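Home | Programs | Grants | Reports | Contact
Search this site Go

Shop-Floor Chores Program: Progress Report to the Wundidex Fund
Period ending June
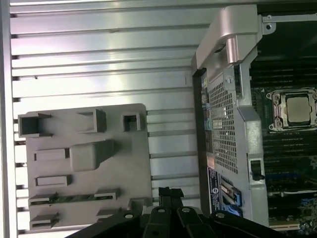
2 min read

The grant pays for one question: which routine jobs on the Culldale repair floor can be handed to a machine now, and which can't. This period we moved from bench parts to whole computers. A machine on the bench has its board exposed, with the processor in its socket, memory slots above and below it, and a mesh-fronted silver housing with a blue latch close to the gripper's fingers. Space between parts is tight, and most of our trouble came from that.

Work done

We ran 200 attempts at the latch-and-lift task, in which the arm presses a latch, takes hold of the part and sets it in a tray. It finished 134 of them without help. Most of the rest stopped safely and waited for a technician. A few ended with the part dropped back at an angle, and we count those as failures even where no damage was found.

Reaching the latch is no longer the weak point. Letting go is. The fingers open wider than the gap allows and touch whatever is next to them. We have ordered a narrower pair from Ruma and expect to fit them next period.

Shiny metal is still a problem. Bright reflections on bare aluminum throw off the depth estimate, and the arm slows down or gives up. Dimming the bench lamp helped, but the technicians who share the bench did not like it. We are testing a side light instead.

Household tasks

The Thaweesak team has the home side of the program. Their arm can clear cups from a table and wipe a flat counter. Folding towels is slow and often has to be restarted. They have put off dishwasher loading until the new fingers arrive — the two sites will share one design.

Spending

We spent $900 on replacement fingertips and cables, which came out of the parts line. No change to the budget is requested.

Where this leaves us

The arm is not ready to work a shift. A technician does the same latch job faster and rarely needs a second try. It could be useful at night on sorted machines of one model, with a person checking the trays in the morning. We would not put it on mixed stock yet.

Next period

Fit the narrower fingers and repeat the full set of attempts. Settle the lighting. Start on memory modules, using scrap boards first. Agree with Thaweesak on a shared way of scoring partial successes, as the two sites now record them differently.

We use cookies to improve your experience. Accept | Manage settings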